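Brick sorting comes to Horville library

Wed 11 April

Families in Horville can now bring their old toy bricks to the town library, where a new exchange corner was opened this week beside the children's shelves. The idea is simple. You bring the bricks which your children do not use any more, they are sorted by colour, and another family can take them home.

Žofie Kováčik, who runs the children's programme, said the library received nearly 40 bags since the first call for donations. "Many parents told us they have bricks under every sofa," she said. "We were happy to take them, but everything came mixed together."

The sorting is done in small amounts. Each colour has its own container — a tray, a bin or a bowl, whatever the neighbours could spare — and the bricks are put in the middle before they go to their place.
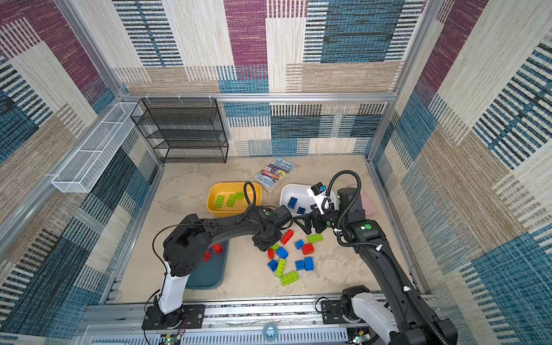
Red bricks in the teal tray, green in the yellow bin and blue in the white bowl, with more still to be sorted. At the back is a copy of The 13-Storey Treehouse.

Children's books are also welcome at the exchange, if all the pages are there. Mrs. Kováčik asks that bricks are washed in warm water and dried before they are brought in. Sets with very small parts should be in a closed bag with the name of the set written on it.

The corner is open during normal library hours. Every family may take up to 20 bricks at one visit, and it is not necessary to give some in return. Ctibor Murín, a grandfather of four, came on the first morning and was looking for green ones. "My granddaughter is building a forest," he said.

Donations will be accepted at the front desk until the end of July.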